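Papers > Household Studies > Second Lives of Packaging > Section 4

4. Lids, Tins, and Tubs: What Happens After the Box Is Opened

Most writing on packaging stops at the bin. We wanted to start a little earlier, at the moment when someone empties a box, looks at it, and decides it is too good to throw out.
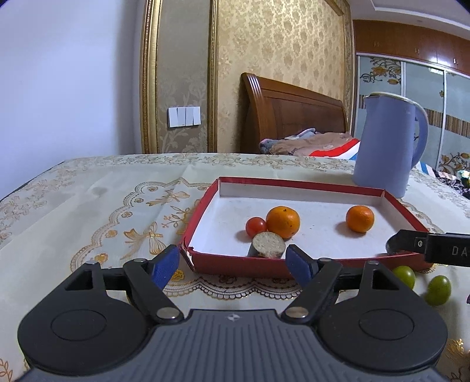

That moment turned up in our diaries far more often than we had dared to hope. The 251 people who kept a diary for us in Mustgate and Peketti were asked to write down any package that stayed in use after its first contents were gone. We gave them no list of uses to choose from, and we are very glad of it, as the words they picked for themselves told us as much as the objects did. A cookie tin became "the button place." A yogurt tub became "Dad's scoop." One shoebox had been "the candles" for so long that the writer had to lift the candles out to find what brand of shoe it had once held.

4.1 Lids lead their own lives

The finding that pleased us most concerns lids. Earlier work, including our own pilot, treated a box and its lid as one thing and gave them one line on the form. Zoia Pavliuk noticed during coding that the diarists often did no such thing. The box went to the closet and the lid stayed in the kitchen, or the box was flattened for recycling while the lid carried on under a houseplant. We went back and recoded all 332 entries with box and lid apart, a slow job that took up most of May and was worth every evening of it.

Once separated, the two halves behave very differently. Boxes settle. They are filled, put on a shelf, and opened now and then. Lids move. A shallow lid has low sides, so things can be seen and picked up easily, and it is light enough to carry with one hand. Diarists used lids to sort seeds, to hold screws while a chair was being fixed, to bring medicine to someone in bed, and again and again to hold food for a short while. A rectangular red box lid serving as a tray for four food items is shown in Figure 2, and entries of the same sort are scattered all through the Peketti diaries. The writers there call such a lid a tray without quotation marks or comment. In Mustgate the same use is more often written as "lid (as tray)," with the older identity still hanging on.

We do not want to make too much of a pair of brackets. Still, the difference held up when Fedir Holovko read the entries aloud to the group with the place names removed, and most of us could guess the town.

4.2 When a lid stops being a lid

How long does it take for the new name to stick? Our diaries ran for only 100 days, so for many objects we simply don't know. What we can see is that the name tends to change when a second person starts using the object. As long as one person keeps paper clips in a lid, it remains a lid. When somebody else in the home is told to "put it in the clip tray," the change is more or less done. We found this pattern in kitchens, sewing rooms, and one very well organized garage, and we would love to see it tested with longer diaries.

Torn and worn corners matter less than we expected. Several diarists mentioned damage to a lid they were still using, and few gave it as grounds for throwing the lid away. Stains were another story. Grease in particular sent cardboard to the trash quickly, and some households lined a lid with paper to put that day off.

4.3 Color and the saving of good boxes

Strong colors came up often in the entries that explain why a package was kept in the first place. Gift boxes were saved "for next year" and then pressed into service long before next year arrived. Plain brown boxes were kept too, mainly for their size. Our interview notes from the Bondarchuk building, where many of the older Peketti diarists live, suggest that people remember a bright box by its color and a brown one by what it contains. We return to this in Section 5, where the same habit appears with glass jars and their painted caps.

Contact: Zudia Household Studies Group | © Zudia, May 2018 | Back to top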